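Kids' Corner: Why Does a Battery Run Out?

Tuesday, July 2, 2024
By the Borkenel Kids' Page

Print this page | E-mail this page

My flashlight quit on me last January, right in the middle of a power outage, and I stood there in the dark shaking it like a ketchup bottle. (Shaking does not help. I tried for a good long while.) So I got curious about what goes on inside a battery, and I went and read a big pile of books, and now I get to tell you!

First thing: a battery doesn't have electricity sitting inside it like juice in a box. I used to think it did. What it has is chemicals -- special stuff packed in carefully so that it can't mix until you want it to.

Every battery has two ends. One has a plus sign and one has a minus sign. The stuff at the minus end has lots of tiny bits called electrons, and it would love to give them away. The stuff at the plus end would love to have them. But there's a kind of wall in the middle of the battery, and electrons can't get through it.

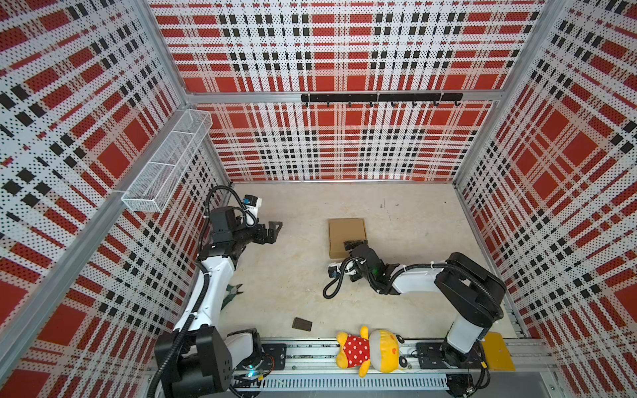 So the electrons need another way around, and that's where your flashlight comes in. When you push the switch, you make a path out of metal that goes from the minus end, through the bulb, and back to the plus end. Off they go! On their way through the bulb they make it light up. Turn the switch off and there's a gap in the path, so everybody stops.

That loop has a name. It's called a circuit, which sounds like "circle," and that's how I remember it.

So why does it run out?

Well, the chemicals change while they're working. Think of a baking soda volcano. It fizzes like crazy, then it fizzes a little, then you've just got a puddle on the cookie sheet. The soda got used up and turned into something else. A battery does that too, only very slowly and without the mess. When most of the stuff at the minus end has changed, there isn't much push left, and your light goes dim and yellow.

I kept track of mine once. I used the flashlight for reading in bed, and a fresh pair of batteries lasted me 31 nights. My notebook says 1,481 minutes, and yes, I wrote down every single one.

What about the kind you can charge?

Those are neat. When you plug them in, the charger pushes the electrons back the other way, and the chemicals turn back into nearly what they were before. Nearly! A little bit doesn't go back each time, so even a rechargeable battery gets tired after a few years.
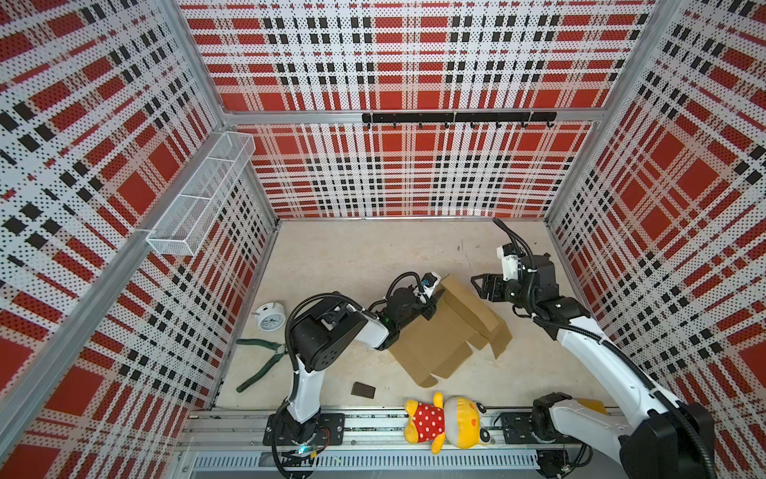

Try it with a lemon

Ask a grown-up to help with this one. You need a lemon, a clean copper penny, and a zinc-coated nail. Have the grown-up cut two small slits in the lemon. Push the penny into one and the nail into the other, and don't let them touch. If you have a meter at home, hold one wire on each and watch the number. One lemon won't light a flashlight bulb, sorry. And throw the lemon out afterward -- no lemonade!

More from Kids' Corner
What Is a Watt?
How the Wind Turbines at Nurum Turn
Why Do Wires Wear Plastic Coats?
Where Old Batteries Go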